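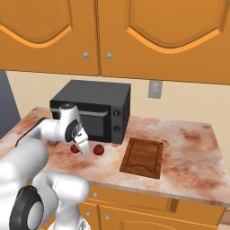

## About Poirier Girard Law Office

Our office helps tenants and small landlords with lease disputes, deposit claims and eviction hearings. Jocelyn Girard opened it after 14 years of work in the housing court, and Ravinder Leclerc joined her as a second attorney. Today we handle residential matters only, and we do not take criminal or family cases.

Many of our clients did not grow up speaking English. We also learned it as adults, so we know how heavy a court notice can feel when every second word is new. At the first meeting we read your papers together with you, slowly, and we write down the next deadline before you leave.

### Who you will meet

- **Jocelyn Girard**, attorney: hearings and appeals
- **Ravinder Leclerc**, attorney: leases, deposits, repairs
- **Florence Paquette**, paralegal: documents and court filing

### Fees

The first meeting takes 29 minutes or less and is free. A written review of a lease has a flat price of $700 — this includes one letter to the other side. For hearings we agree on the fee in writing before we start.

You find us in Suite 3101, Tekberg Building. Please bring your lease and all letters you received.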